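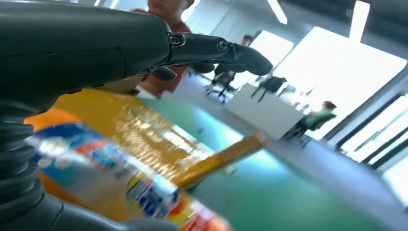 Why did the hand stop closing halfway? A finger joint lost its zero after a restart, so the controller thought it was already shut.

2 min read

Speaker notes, Monday, Amos Ferreira

- fault first, THEN Sesow log
- 4 drops before we pulled the plug. slow down here
- E-stop fine. alarm wasn't, came in around 7 seconds late
- Plorier patch: re-home on every boot. costs time, dont apologize
- people standing closer then they should. say it twice
- questions

Contact: Amos Ferreira, Achterberg | © Achterberg | Back to top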